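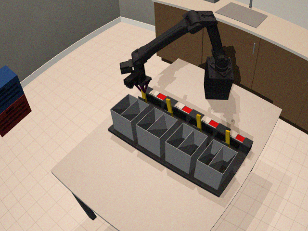
Notebook – Vundska sorting project, November

Setup
Simulated bench, kitchen room model. Arm on its pedestal, four divided bins on the base tray, four yellow posts on the rail behind them. No changes to the bin geometry this session. Posts are numbered 1 to 4 from the end farthest from the pedestal.

Task for the student teams is approach and grasp on post 1. Lifting is a separate exercise and gets its own entry. Scoring is per episode, pass or fail, with a cap of 200 control steps.

Run 1, Stodow planner, default settings
80 episodes. Most failures were timeouts on the final descent. The planner keeps correcting wrist yaw after it is already within tolerance. Raised the yaw deadband and left everything else alone.

Run 2, same planner, new deadband
80 episodes, 92 percent pass. Remaining failures are finger contact with the side of the post on the way down. With the fingers over post 1 the forearm has to reach across the whole row, so a small error at the base joint turns into a large one at the wrist.

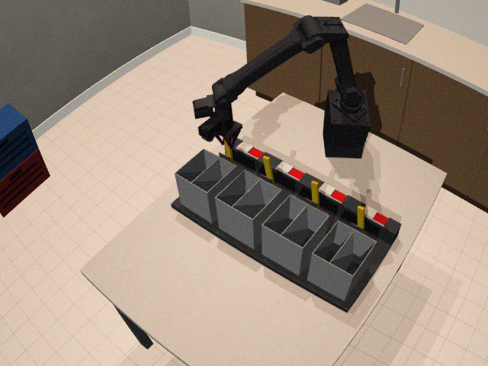
Clearance to the first bin also needs checking at this pose. The collision mesh for the bins is still a solid box, so the planner treats the open compartments as filled. Fine for grasping, wrong for anything that places a part. Chae branch has a mesh with the dividers modeled – merge before the place exercise.

To do
Log joint error at the moment of contact, base joint first.
Rerun with post 4 as target and compare.
Marnix config file still has the old step cap. Fix.
1,000 episode batch overnight once the mesh is in. Save seeds with the results this time.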